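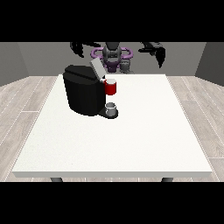

Prerkex trial licence, February, bench notes

Coffee pod task, first proper go

Got the Prerkex kitchen pack installed this morning on the second machine. Soon-im had already pulled the assets, so it was mostly a matter of pointing the launcher at the right folder and accepting the licence. The trial key covers two seats. She has one and I have the other. Syahrul will have to borrow mine if he wants to look at the contact settings.

The pack comes with its own two-armed humanoid, the table, the room and a set of appliances. I started with the single-serve coffee machine as it's the one Maritza asked about. The start state loads with the lid open, the red pod up by the brewing head and the mug already on the drip tray. Both arms begin raised, clear of everything, which suits us.

What I ran

Scripted policy from the vendor first, default physics, no changes. 69 episodes, 59 passed by their own success check. Their check only looks at whether the pod is seated and the lid angle is under the threshold. It doesn't look at the mug at all. I watched back a few of the passes and in 2 of them the mug had been knocked off the tray by the forearm and it still scored. We would have to write our own check before quoting any number to anyone.

The failures were nearly all at the lid. The fingers come down on the edge of it, the hinge pushes back harder than it should, and the arm stalls until the time limit. Fanni thinks the hinge damping is set too high in the asset file. I haven't tried changing it yet.

Pod insertion is better than I expected. Contact between pod and holder is stable and I saw no jitter, where the Velodex version of the same sort of task used to shake the capsule out as soon as you let go.

Things I don't like

The machine always sits in the same back-left spot unless you edit the config by hand. There is a randomise option in the menu but it only moves the mug. Emailed support to ask whether that is a trial restriction.

Grey walls, pale floorboards, white table, and no other room in the pack. Fine for control work. Si-eun wants it for vision training and would need a lot more variety, so for her it's probably a no unless the paid tier has other rooms.

Exported video is letterboxed top and bottom by default. Setting is under Output, then Aspect. Changed it for later runs, but the first batch is as it came.

Restarting an episode takes 4 seconds, every time, even with rendering off. Over a long training run that adds up. Soon-im gets the same on hers.

To do

Hinge damping: halve it, same seeds, run the batch again. (me)
Own success check with mug position included. (Syahrul)
Ask for the price per seat and whether the assets can be exported. Maritza has the contact.
Try the left arm for the lid. The default script uses only the right.

Logs are in the shared folder under prerkex_trial, videos in the subfolder. Please don't rename them, the plotting script reads the seed from the file name.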